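Stalteo recording station — frequent questions

How many examples do you need for one task?
We record 300 for a new task and keep 16 apart for testing.

May I change the object between recordings?
Yes, please write it in the log. Peninah Bakilana reads the log every morning.

Why are my examples rejected?
Most rejected examples are too similar to each other. Turn the object a little each time and change its place on the floor. The box with the starry painting, near the back right and slightly tilted, is a good start position — both grippers point toward the back.

Related
Naming your Bremach files
Paucar log template

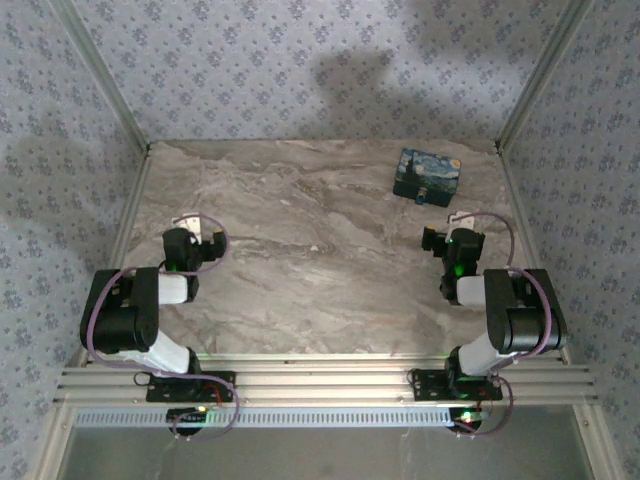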